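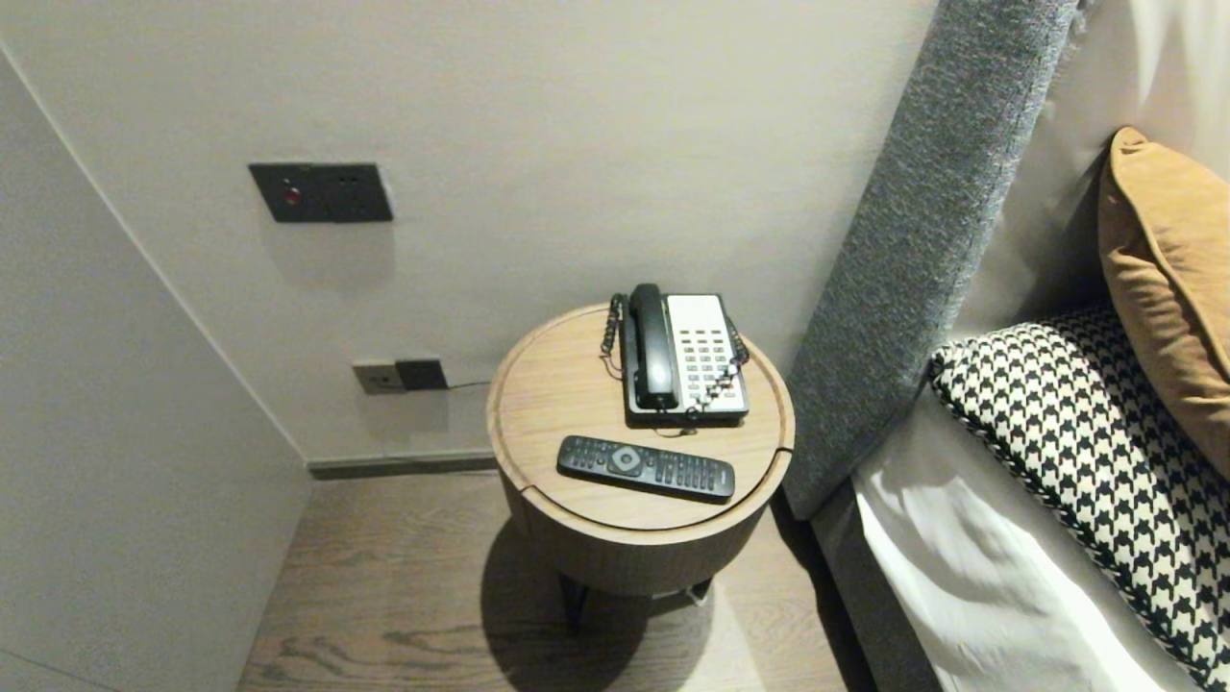

What's on a hotel bedside table?

When you stay in a hotel, there is usually a small table next to the bed. It holds things you might want without getting up.

The telephone

Many hotel rooms still have a telephone with a cord. The part you pick up is called the handset. You speak into one end and listen at the other. The handset sits in a holder called a cradle, and when you lift it you should hear a steady hum. This is the dialling tone, and it means the phone is ready.

The cord on the handset is curly so that it can stretch. Pull it and the coils open out. Let go and they close up again, so the cord takes up less room on the table.

A second wire joins the phone to the wall. Your voice travels along it as an electrical signal. At the Hotel Plenel, which has 96 rooms, guests can ring any other room by pressing the right buttons on the keypad. Ask a grown-up before you try it.

The remote control

A television remote has rows of rubber buttons. Each button sends its own pattern of flashes from the end of the remote. Most remotes use infrared light, which our eyes cannot see. The television picks up the pattern and changes the channel or the volume.

The table

A round table has no corners to bump into, and a small one fits in the gap between a bed and a wall. Some have a shallow groove cut near the edge of the top. A groove like this is made with a tool called a router, which has a fast-spinning cutter.

Words to know

Handset: the part of a phone you hold.
Keypad: a set of buttons with numbers on them.
Socket: a place on the wall where you plug something in.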